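Admont Review Finds Two-Armed Robots Still Slower Than a Stock Clerk

ADMONT, August. Admont, an independent reviewer of equipment for small shops and warehouses, today released the results of its trial of tabletop robot arms on everyday stocking and kitchen jobs. The short version for store owners thinking about next year's budget: keep the staff you have.

The trial covered 1165 attempts at nine chores, among them unpacking a tray of cans, folding dish towels, wiping a counter, sorting returned items into bins and putting lids on food containers. Each chore was picked because a seller had told Admont's readers, in a brochure or at a trade show, that a machine could already do it. The arms ran on software supplied under the names Stoda and Besinska. Both suppliers were sent the findings before release.

"We went in with the same question our readers ask, which is whether you can switch this on and walk away," said Elaheh Talebi, who led the trial. "You can't. Somebody was standing next to it the whole time, and we paid that person."

Cans were expected to be the easy part. They are stiff, they are all the same shape, and they don't mind being squeezed. A person new to the job can empty a tray without being shown. For the arms, the trouble is how cans are shipped, side by side with very little room between them for a finger. Getting hold of the first one in a full tray took more tries than any other step in the chore, and a tray that had been nudged out of place since the last attempt could undo a whole morning's progress.
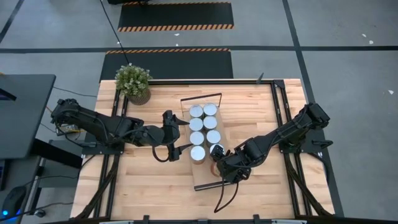 Two arms did not mean twice the work, either. On many runs one arm waited while the other finished, and on jobs where both had to hold the same thing, such as towels, the results were worse than with cans by a wide margin. Besinska did better than Stoda on towels and worse on lids. Neither was good enough at both to recommend for a shop that needs both.

Admont also looked at speed. A clerk hired for the comparison, who had never worked in a grocery store, cleared trays up to 20 times faster than the arms did on their slower runs. That gap got smaller when the arms had been practicing on the same tray in the same spot. It opened up again when Admont swapped in a different size of can, a change that happens in a real stockroom several times before lunch.

"I would like one of these to work. I own a store and I hate the back room," said Donnie Dalgleish, who sat in on the trial as a reader panelist. "But I watched for two days and I kept wanting to reach in and do it myself. If it drops a can on the floor, it does not pick the can up. I still have to be there."

The review does give credit where it is due. Performance on simple picking was better than Admont saw in its last trial, and the arms did not get tired or bored with repeat work. For a narrow job in a fixed place, with a person close by, there may be some value for companies that can afford to wait. Admont's objection is to sales material that shows a short clip of a successful pick and lets the buyer assume the rest.

Admont is asking sellers to publish three plain figures with every demonstration: how many attempts were made, how many times a person stepped in, and whether the video has been sped up. Stoda has agreed to provide the first. Besinska has asked for more time to respond.

Anyone being offered a machine on lease should ask for a trial on their own counter, with their own goods, before signing. Talebi also suggests asking who pays for damaged stock, a question that two sellers contacted during the review declined to answer in writing.

The full write-up, titled the Ibrahim Report after the street where the trial was held, is free to Admont subscribers and available to others on request. It includes results for each of the chores, a list of common faults and a page of questions to bring to a sales meeting. Admont accepts no advertising from equipment makers and returned all software licenses when testing ended.

Press contact: Elaheh Talebi, Admont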